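Two nights at the Dakby
October 28, 2019

We booked the Dakby for my sister's birthday with fairly modest hopes (the website is mostly close-ups of cushions) and came home wanting to move in. It's a small hotel on the harbour side of town, 14 rooms over three floors, and the welcome is lovely from the minute you ring the bell. Zuzanna Ostrowski was on the desk when we got there, soaked through, and she had our coats on a radiator before she'd even found our booking.

Our room was at the back, so no sea, but so quiet! Proper curtains, a deep bath, a kettle that fits under the tap. The bed was the best I've slept in since our trip to Cundex in February. My only grumble is the lamp switches, which took both of us to work out.

Dinner is served until nine in Grimeo, the restaurant downstairs. Go for the fish stew and don't share it. The bread comes warm with a salty butter I'd have eaten with a spoon, and the plum tart was gone before I remembered to ask what was in it.

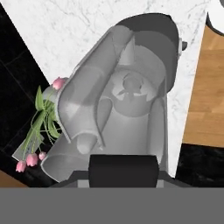

Breakfast was my favourite part of the whole stay, and I'm not usually a breakfast person. Eggs cooked however you like, three sorts of jam, and coffee that keeps coming. I've been dreaming of a kitchen like that at home ever since, and top of the list is a white marble worktop with that faint grey veining, even if my sister says I'd have beetroot on it within a week.

Parking is on the street and free after six. Ask for a room on the second floor if you're bothered by stairs but still want a bit of a view.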